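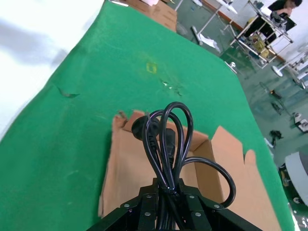
Stekton, 전선류 로봇 취급 작업 기준 '마루스(Marus)' 공개… "케이블 한 가닥에도 규칙이 필요합니다"

홈 > 소식 > 보도자료 > 표준·안전
최종 수정: 11월, 오전 9시 40분
회사 소개 제품 소식 자료실 채용 문의

안녕하세요, Stekton에서 작업 기준을 맡고 있는 사킵 버트(Saqib Butt)입니다. 보도자료는 보통 홍보팀이 쓰는데, 이번 건은 제가 쓰겠다고 손을 들었습니다. 꽤 오래 붙들고 있던 문서가 드디어 나왔거든요! 로봇 그리퍼로 전원 코드나 케이블처럼 휘어지는 물건을 다룰 때 지켜야 할 내용을 모은 작업 기준 '마루스(Marus)'를 오늘 공개합니다. 누구나 받아서 쓸 수 있고, 돈은 받지 않습니다.

왜 하필 전원 코드냐고 물으시는 분이 많습니다. 저도 처음에는 그랬어요. 로봇 팔 주변의 안전을 다루는 문서는 이미 많고, 딱딱한 부품을 집어서 옮기는 일이라면 참고할 자료도 넉넉합니다. 그런데 종이 상자와 검은 전원 코드 한 묶음을 앞에 두면 이야기가 달라집니다. 코드는 집을 때마다 모양이 바뀌고, 고리 하나가 옆으로 길게 빠져나와 늘어지고, 플러그 머리는 무게 때문에 제멋대로 돌아갑니다. 그리퍼 턱은 가운데를 잘 물고 있는데 바깥쪽 고리가 상자 날개에 걸리는 일, 현장에 계신 분이라면 다들 겪어 보셨을 겁니다.

■ 무엇이 들어 있나

마루스는 모두 32개 항목입니다. 처음 초안은 훨씬 두꺼웠는데 작업대 옆에 붙여 놓고 볼 수 없으면 소용이 없겠다 싶어서 과감하게 덜어 냈습니다. (지우면서 마음이 아팠던 항목도 있습니다. 코드 색깔별 조명 표는 부록에도 못 넣었어요.) 항목은 잡는 위치, 늘어진 고리, 상자와 바닥면, 사람과의 거리, 기록 순서로 묶여 있습니다. 그중 문의가 많을 것 같은 부분을 미리 풀어 보겠습니다.

잡는 위치. 묶인 코드는 전선이 모여 있는 허리 부분을 잡습니다. 플러그나 커넥터 몸체를 턱으로 직접 누르지 마세요. 묶음이 헐거우면 로봇이 힘을 더 주게 하지 말고, 일단 내려놓은 뒤 다시 잡게 합니다. 잡는 힘은 장비마다 다르니 문서에 숫자를 못 박지 않았습니다. 대신 각 사업장이 자기 코드로 시험해서 상한을 정하고, 그 값을 작업 지시서 첫 장에 적도록 했습니다.

늘어진 고리. 이 항목이 제일 길고, 제일 많이 싸웠습니다. 결론만 말씀드리면 이렇습니다. 턱 바깥으로 나온 고리도 로봇이 들고 있는 물건의 일부로 봅니다. 그러니까 이동 경로를 짤 때 그리퍼 크기만 넣지 말고, 고리가 가장 길게 처졌을 때의 폭까지 넣어 주세요. 손목이 회전하는 동작이 있으면 고리가 흔들릴 여유도 따로 둡니다. 경로 검사 프로그램에 이걸 넣을 칸이 없다면 그리퍼 외형을 넉넉하게 부풀려 등록하는 방법도 인정합니다.

상자와 바닥면. 종이 상자를 쓸 때는 날개를 모두 바깥으로 벌려 놓고 시작합니다. 가장자리가 뜯기거나 들쭉날쭉한 상자도 현장에서는 계속 쓰게 되지요. 마루스는 그런 상자를 금지하지 않습니다. 다만 날개가 서 있는 높이를 기준으로 접근 높이를 잡아야 하고, 상자를 바꿨다면 그 높이를 다시 확인해야 합니다. 바닥에 천을 깔았다면 주름이 상자를 기울이지 않는지 보고, 작은 조각이나 부스러기는 교대할 때 치웁니다. 천 색은 코드와 뚜렷하게 구분되는 것을 권합니다. 검은 코드에는 초록 천이 무난했습니다. 이건 제 취향이 조금 들어간 문장이라 '권장'으로만 남겼어요.

사람과의 거리. 작업 구역 가까이에 책상을 두고 노트북으로 기록하거나 감시하는 배치가 많습니다. 편하기도 하고요. 그런데 화면을 보느라 고개를 숙이고 있으면 로봇 쪽 움직임을 놓치기 쉽습니다. 그래서 기록 담당자의 자리는 팔이 닿는 범위 밖에 두고, 앉은 자세 그대로 정지 버튼에 손이 닿아야 한다고 적었습니다. 두 사람이 함께 작업할 때는 누가 로봇을 움직이는 사람인지 시작 전에 소리 내어 말합니다. 좀 쑥스러우실 텐데, 며칠 하면 입에 붙습니다.

바닥도 이 묶음에 들어갑니다. 선반, 스탠드, 접이식 탁자처럼 다리가 있는 물건은 통로 쪽으로 다리가 나오지 않게 놓고, 바닥에 내려놓은 물건은 작업을 시작하기 전에 한 번 훑어봅니다. 로봇 기준 문서에 웬 정리 정돈이냐는 의견도 받았습니다만, 저는 이 항목만큼은 끝까지 지켰습니다.

기록. 실패한 시도를 지우지 마세요! 놓친 것, 걸린 것, 사람이 멈춘 것을 모두 남기고, 왜 멈췄는지는 한 줄이면 됩니다. "고리가 왼쪽 날개에 걸림" 정도면 충분합니다. 긴 보고서를 요구하면 아무래도 덜 쓰게 되더라고요. 성공 횟수만 적은 기록은 마루스를 따른 기록으로 치지 않습니다.

■ 어떻게 만들었나

초안은 Stekton 안에서 쓰던 점검표에서 나왔습니다. 솔직히 남에게 보여 줄 만한 물건은 아니었어요. 약어투성이에, 같은 말이 두 군데 다르게 적혀 있기도 했고요. 여기에 물류 장비를 만드는 데일리지아니스(Deligiannis) 쪽 현장 담당자들이 붙으면서 모양이 잡혔습니다. 그분들이 가장 먼저 한 말이 "이 문장은 장갑 낀 사람이 읽을 수 없다"였습니다. 글씨 크기 이야기인 줄 알았는데 문장이 길다는 뜻이었습니다. 그날 이후로 한 항목은 두 문장을 넘기지 않는다는 규칙이 생겼고, 늘어진 고리 항목만 예외로 남았습니다. 앞에서 보신 풀이가 원문보다 긴 건 제가 말이 많아서입니다.

시험에는 저희 포장 셀 '브롤툼(Broltum)'을 썼습니다. 항목을 하나 고칠 때마다 같은 코드를 약 100번 집었다 놓으면서 문구가 실제 작업과 맞는지 확인했습니다. 성공률을 자랑하려고 한 시험이 아니라서 성공률은 싣지 않습니다. 확인하려던 건 처음 온 작업자가 문서만 읽고 같은 판단을 내리는가였고, 판단이 갈린 문장은 다시 썼습니다. '느슨하다'라는 말 하나 때문에 회의를 세 번 한 적도 있습니다. 지금은 '들어 올렸을 때 묶음의 허리가 벌어지면 느슨한 것으로 본다'로 되어 있습니다.

■ 법이나 인증을 대신하지 않습니다

이 부분은 기사에 꼭 넣어 주시면 좋겠습니다. 마루스는 자율적으로 쓰는 작업 기준입니다. 사업장이 지켜야 하는 산업 안전 법령이나 로봇 제조사의 사용 설명서를 대신하지 않고, 서로 다르면 당연히 법령과 설명서가 먼저입니다. 저희가 인증서를 발급하지도 않습니다. "마루스 인증 완료" 같은 스티커를 보신다면 저희가 붙인 것이 아니니 알려 주세요.

다루지 않는 것도 분명히 해 두겠습니다. 전기가 흐르고 있는 코드, 피복이 벗겨진 코드, 사람 손에서 바로 건네받는 작업은 이번 판의 범위 밖입니다. 특히 건네받기는 문의가 많은데 아직 저희가 자신 있게 쓸 수 있는 내용이 없습니다. 서둘러 넣기보다는 비워 두기로 했습니다.

■ 받는 방법과 의견 보내기

문서는 Stekton 자료실에서 받으실 수 있습니다. 한국어판과 영어판이 있고, 두 판의 항목 번호는 같습니다. 인쇄해서 붙이실 분들을 위해 설명을 뺀 벽보용도 함께 올렸습니다. 사내 기준에 맞게 고쳐 쓰셔도 되는데, 고쳤다면 표지에 고친 곳을 표시해 주세요. 원문 그대로인 줄 알고 읽는 분이 생기면 곤란하니까요.

의견은 문의 페이지에서 '마루스'를 골라 보내 주시면 제가 직접 읽습니다. 잘 됐다는 말씀도 반갑지만 안 맞는 항목을 짚어 주시는 편이 훨씬 도움이 됩니다. 다루시는 코드의 굵기와 묶는 방식, 상자 종류를 같이 적어 주시면 브롤툼에서 비슷하게 꾸며 볼 수 있어요. 혹시 납작한 케이블을 다루시는 분이 계시면 꼭 연락 주세요. 둥근 코드에 맞춰 쓴 문장이 납작한 케이블에서 얼마나 버티는지 제일 궁금합니다.

취재를 원하시는 기자님께는 항목 원문과 초안에서 바뀐 내용을 정리한 표를 보내 드립니다. 브롤툼 방문도 가능하고, 오시면 늘어진 고리 항목부터 보여 드리겠습니다. 굽 낮은 신발을 신고 오시고, 목에 거는 출입증은 작업 구역에 들어가기 전에 옷 안으로 넣어 주세요.

문의: Stekton 작업 기준 담당 사킵 버트(Saqib Butt)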